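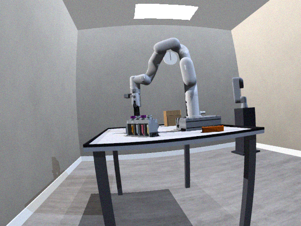 How Does Bread Rise?

By Yaowalak Thaweesak

Squeeze a slice of bread and it springs back. Look closely at the cut side and you will find many small holes. Some are as small as a pinhead, and some are big enough to let the jam through. Each hole was once a bubble of gas inside the dough.

The gas is called carbon dioxide. It is the same gas that makes soda fizzy, and it is also in the air you breathe out. In most bread, the carbon dioxide is made by yeast.

What is yeast?

Yeast is a living thing. It is a fungus, so it is related to mushrooms, but each yeast is only one cell. You need a microscope to see a single one. The yeast sold in stores looks like light brown grains, and every grain is a clump of a great many cells. They are dry and resting. When they get water and food, they wake up.

Yeast eats sugar. You can put sugar in the dough, but you don't have to. Flour is mostly starch, and starch is made of sugars joined together in long chains. Once flour gets wet, parts of it called enzymes begin to snip the chains apart. The yeast takes in the sugar and gives off carbon dioxide and a little alcohol. This is called fermentation. Nearly all of the alcohol goes off into the air when the bread bakes.

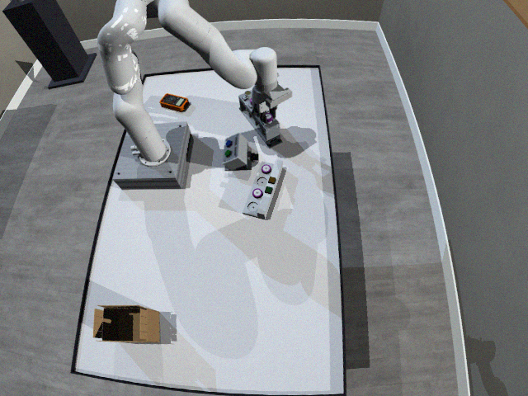
Why doesn't the gas escape?

If you blow through a straw into a glass of water, the bubbles come up and pop. Dough holds on to its bubbles because it is stretchy. Wheat flour has two proteins that link up when they are wet and make a stretchy material called gluten. Pushing and folding the dough, or kneading it, helps the gluten form sheets. The gas gets trapped between them, a little like air in a balloon.

Rice flour and corn flour have no gluten of this kind. Breads made from them are often flat or crumbly, unless the baker adds something else to hold the gas.

Warm, but not too warm

Yeast works slowly in the cold. Dough left in the refrigerator will still rise, but it may take all night. On a hot day in August, the same dough can double in size before you have finished washing the bowl and putting things away. Many bakers like their dough at about 86 degrees Fahrenheit or a little cooler. Very hot water kills yeast, and then the dough just sits there.
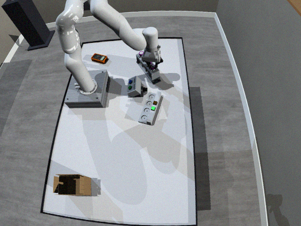
Page 14

In the oven

When dough first goes into the oven, it gets bigger quickly. The yeast works faster as it warms up, and the gas already in the bubbles spreads out and takes up more room. Bakers call this oven spring. By the time the middle of the loaf is at 150 degrees, the yeast is dead. The starch and gluten then become firm, and the bubbles turn into holes that stay.

The outside gets much hotter and dries out. It turns brown and becomes the crust.

Try it yourself

You will need an empty plastic bottle, a balloon, a packet of dry yeast, two spoonfuls of sugar and a cup of warm water. Ask an adult to check the water. 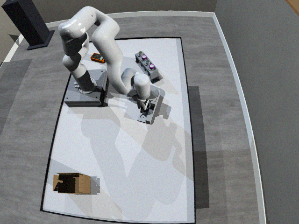
Pour the water into the bottle. Add the sugar and the yeast and swirl gently. Stretch the balloon over the top and leave the bottle in a warm place for an hour. The balloon should stand up and begin to fill. If nothing happens, the yeast may be too old, so try again with a new packet.

Words to know

Enzyme: something that helps break large things into smaller ones, or join small ones together.
Fermentation: the way yeast turns sugar into gas and alcohol.
Gluten: the stretchy part of wheat dough.
Knead: to push, fold and turn dough.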